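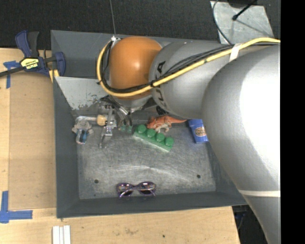

ビンピッキング作業セルの停止トラブルについて よくあるご質問

ロルサム 共同利用セル運営係
文:シャイマ・ファウジー

ラヴィルヴィルの作業セルをお使いの皆さま、いつもありがとうございます。8月25日の木曜日に起きた手首ケーブルの引っかかりと、それに続くアームの停止については、たくさんのお問い合わせをいただきました。お一人ずつお返事を書いているうちに、同じことを何度もご説明していると気づきましたので、このページにまとめておきます。少し長いのですが、お茶でも飲みながら、関係のありそうなところだけ拾って読んでいただければと思います。

■ 何が起きたのか

結局のところ、何が壊れたのですか

ケーブルを留めている部品がひとつと、黒い細いほうのケーブルの被覆です。アームそのものにもグリッパにも、点検した範囲では異常は見つかっていません。

順を追ってお話ししますね。セルのアームは、ケーブルを腕の外側に沿わせて手首まで引き、オレンジ色の関節カバーの手前を下から回して、左側で輪になるように上げています。この輪には遊びが必要で、足りないと手首をひねったときにケーブルが突っ張りますし、多すぎると今度は輪がふくらんで、まわりの物に触れやすくなります。あの日は前の日の組み替えで遊びが多めになっていて、箱の奥の壁ぎわにある品物を取りに行ったとき、ふくらんだ輪が壁の縁にかかりました。かかったまま手首が回ったので、ケーブルが引かれて留め具が割れ、そこで力の監視が働いてアームが止まった、というのが今のところの私たちの理解です。

けがをした人はいましたか

いいえ、いませんでした。ご心配くださった方が本当に多くて、ありがたく思っています。停止したとき、運転エリアの中に人は入っておらず、担当の2名はどちらも操作卓のところにいました。

アームはすぐに止まったのですか

ここは正直に書かなければいけないところです。止まりはしたのですが、私たちが期待していたよりも遅れました。制御ソフトのサミールには、手首にかかる力が設定値を超えたら停止する機能があります。ところが、重い品物を持ち上げるたびに止まってしまうのが不便だというご要望があって、夏のはじめに設定値を上げてありました。その値のままケーブルが引かれたので、留め具が割れるほどの力になるまで、監視のほうでは「まだ大丈夫」と判断していたことになります。値を上げると決めたのは私です。そのときケーブル側がどれくらいの力に耐えるのかを確かめておくべきでした。

非常停止ボタンは押したのですか

押しました。自動で止まったあとに、担当者が念のため押しています。「自動で止まったのに押す必要があったのですか」というお尋ねもありましたが、はい、押してください。保護停止は条件がそろえば画面の操作で解除できてしまいますので、誰かが箱に近づく前には必ず非常停止のほうも入れておく、というのがこのセルの決まりです。

グリッパの故障ではなかったのですか

最初は私たちもそう思いました。画面に出たのが「把持異常」だったものですから、フレルンバーグ型の指をまず外して調べたのです。リンクも指先も動きはなめらかで、半日かけて何も出てきませんでした。あとで記録を見直したところ、指の信号が途切れたせいで把持異常と表示されていて、途切れた元がケーブルだった、というわけです。表示の文言がわかりにくかった点は、後の「表示の見方」のところに書きます。

■ ケーブルと留め具について

ケーブルの遊びはどのくらいが正しいのですか

実は、長さだけで「これが正しい」とは言いにくいのです。姿勢によって必要な長さが変わるからで、以前の手順書に数字がひとつだけ書いてあったのも、よくなかったと反省しています。今は次のようにして確かめています。

まず、アームを教示モードの低速にして、手首を使う範囲の端から端まで回します。次に、箱の四隅それぞれの上で同じことをします。どの姿勢でも突っ張らず、かつ輪が箱の壁の縁に触れないこと。両方を満たすところで留めます。片方だけ見て安心してしまうことが多いので、できれば横から見る係と上から見る係に分かれてくださいね。

結束バンドを自分で足してもいいですか

お気持ちはとてもよくわかるのですが、足す前にひと声かけてください。留める場所が増えるとケーブルの曲がりが一か所に集まって、見た目はすっきりしても、内側の線が先に傷んでしまうことがあります。黄色い太いケーブルと黒い細いケーブルでは曲がりやすさが違いますので、両方をきつく束ねると、細いほうに無理がかかりがちです。

テープで仮に留めるのはどうでしょう

作業の途中でケーブルが浮いてきたときに、その日の終わりまでテープでしのぐことは認めています。ただし、必ず引き継ぎノートに「どこに、いつ巻いたか」を書いてください。仮留めのつもりのテープが、いつのまにか誰も事情を知らない正式な部品になっている、ということが過去にありました。手首を大きく回す動作を試す日には、仮留めのままでの運転はお断りしています。

どんな状態になったら交換ですか

被覆に切れ目や白っぽい折れすじがある、輪の部分を軽く動かすと信号が途切れる、留め具がぐらつく。どれかひとつでも当てはまれば交換をお願いします。「もう少し使えそう」と思ったときが、だいたい交換の時期です。交換用の部品は操作卓の下の引き出しにあり、使ったら紙に書いていただければ、補充はこちらでいたします。

■ 箱と品物について

壁の高い金属の箱をやめれば済むのではありませんか

これはいちばん多くいただいたご意見かもしれません。たしかに浅いトレーに替えれば、壁に引っかかる心配はずいぶん減ります。けれども、深い箱の隅に寄った品物をどう取るかを調べたい方がこのセルには多く、箱を替えると皆さんの記録がつながらなくなってしまいます。相談のうえ、箱はそのまま使い、隅への近づき方に制限をつけることにしました。

箱はきちんと固定されていたのですか

箱の左上の縁を、青と黒のバークランプで押さえてあります。今回の停止のあとに確かめたところ、クランプにゆるみはありませんでした。もしここがゆるんでいたら箱のほうが逃げて、ケーブルは助かったかもしれません。そう言って「では少しゆるめておきましょう」と提案してくださった方もいらしたのですが、動く箱はもっと困ります。アームは箱の位置を覚えた値で動いていますので、少しずれただけで指先が壁や床に当たってしまうのです。始業前に手で揺すって、動かないことを確かめてください。

机の上の青いテープは剥がしてもいいですか

どうかそのままにしておいてください。位置合わせの目印として使っています。角が浮いてきたら上から押さえるだけにして、貼り直すときは運営係を呼んでください。

箱の床が傷だらけですが、故障と関係がありますか

細かい引っかき傷や曲線のこすれ跡が目立つので、気になりますよね。指先や品物が床を擦ってついたもので、今回の停止とは別の話です。ただ、新しく深い傷が増えているときは、指先の下げすぎを疑ってください。見慣れてしまうと気づきにくいので、私は週のはじめに一枚写真を撮って、前の週のものと見比べています。

どんな品物なら入れてもいいですか

これまでどおり、割れたときに鋭くならないもの、中身のこぼれないものであれば大丈夫です。おもちゃの恐竜やブロックのような小物は扱いやすく、皆さんにも人気があります。少し注意していただきたいのはサングラスのような、つるのあるものです。指がつるの間に入ると、持ち上げたときに思わぬ向きへ回り、ケーブルの輪のあたりまで跳ね上がることがあります。禁止にはしませんが、つるを畳んで入れてくださいね。

ひも、リボン、網袋は、当分のあいだお控えください。手首まわりに絡むおそれがあるためです。

品物が壁ぎわに寄って取れなくなったら、手で直していいですか

直していただいてかまいません。そのかわり、手順は必ず守ってください。運転を止める、非常停止を押す、操作卓の鍵を抜いてご自分のポケットに入れる、それから手を入れる、という順番です。鍵を卓の上に置いたまま手を入れている方を、私は二度ほどお見かけしました。すぐ終わる作業ほど省きたくなるものですけれど、鍵だけはどうか身につけてください。

■ 表示の見方

「把持異常」と出たら、どうすればいいですか

まず、再開ボタンには触らずに、手首まわりのケーブルを離れたところから見てください。輪の形がいつもと違う、どこかに触れている、張っている。そのいずれかがあれば、把持の問題としては扱わず、ケーブルの問題として運営係に連絡をお願いします。見た目に変わりがなければ、操作卓の記録画面を開いて、指の信号が途切れた印がないかを確かめます。印があるときも、同じくご連絡ください。

どちらもなければ、本当につかみ損ねただけのことが多いので、アームを上の待機位置まで低速で戻して再開していただけます。

「力の上限」と出た場合は

これは、どなたも一人では解除なさらないでください。何かが何かに押しつけられているか、引っ張られている状態です。そのまま動かすと、アームが思わぬほうへ跳ねることがあります。非常停止を入れて、離れて、呼んでください。深夜でも電話していただいて大丈夫です。(夕食どきに呼ばれたこともありますが、怒ったことは一度もありませんよ。)

止まったあと、どのくらい待てばいいのですか

「力の上限」で止まったときは、点検に30分みてください。手首を四隅で回す確認まで含めた時間です。急いでいらっしゃるのは承知していますが、ここを縮めるご相談だけはお受けできません。

表示の文言は直してもらえるのでしょうか

はい、サミールの次の更新で、指の信号が途切れたときには「把持異常」とは別の「手首信号断」と表示するように直しています。10月の更新に入る見込みです。それまでのあいだ、画面の横に読み替えの紙を貼っておきますので、お手数ですがそちらをご覧ください。

■ 再発を防ぐために変えたこと

具体的に何が変わりましたか

変わったところは3つあります。

ひとつめは力の設定値で、夏より前の値に戻しました。重い品物でよく止まるようになりますが、しばらくご辛抱ください。重いものを扱うご予定のある方は、事前に相談していただければ、その回だけの値を一緒に決めます。

次に、箱の壁に近いところでは手首の回転を先に済ませ、それからまっすぐ下ろすようにしました。下ろしながら回す動きは、壁ぎわでは受け付けません。以前に作ったプログラムがここで弾かれることがありますので、エラーになったら動作の順番を見直してください。

最後に、始業前の点検表へケーブルの欄を足しました。前からあった箱とクランプの欄のすぐ下です。

動きが遅くなったように感じます

気のせいではなく、壁ぎわでは遅くなっています。回す動きと下ろす動きを分けたぶんだけ時間がかかりますので、所要時間を比べる研究をなさっている方は、変更前後の記録を混ぜないようにお願いいたします。記録の見出しに動作設定の版が入っていますから、そこで分けられます。

新しい設定はどのくらい試したのですか

再開の前に、1,357回の把持を続けて行いました。ケーブルの輪が壁に触れたことは一度もありません。もちろん、試していない姿勢がまだ残っているでしょうし、これで絶対に起きないとお約束することはできません。何か気になる動きをご覧になったら、止まっていなくても教えてください。「ちょっと揺れ方が変だった」くらいのお話が、とても助かるのです。

あの日の記録データは使えますか

停止より前の分は、指の信号に途切れがないかを確認したうえでならお使いいただけます。午前の前半は問題ありませんでした。後半には短い途切れがいくつか混じっていて、成功なのに失敗と記録されている把持があるかもしれません。ご自分の担当分を見直したい方には映像もお渡しできますので、ご利用番号を添えてご連絡ください。

キャンセルになった予約はどうなりますか

停止のために使えなくなった枠は、利用回数に数えておりません。振り替えをご希望の方には順にご連絡していますが、まだ届いていないという方は、遠慮なくせっついてください。私の見落としということも十分ありえます。

見学や授業で使うときに、気をつけることはありますか

床の線より内側には、運転中どなたも入らないようにお願いします。アームがゆっくり動いていると、つい箱の中をのぞき込みたくなるものですが、のぞくときは必ず非常停止を入れてからにしましょう。学生さんには、最初にボタンの場所を全員で指さして確かめてもらうと、あとがずいぶん違います。

連絡先はどこですか

運転中の異常は、操作卓の横に貼ってある番号へお電話ください。それ以外のご質問やこのページのわかりにくいところについては、共同利用セル運営係のファウジーあてに、連絡箱かメールでお送りください。お返事は翌営業日までに差し上げています。いただいたご質問は、お名前を伏せてこのページに足していくつもりです。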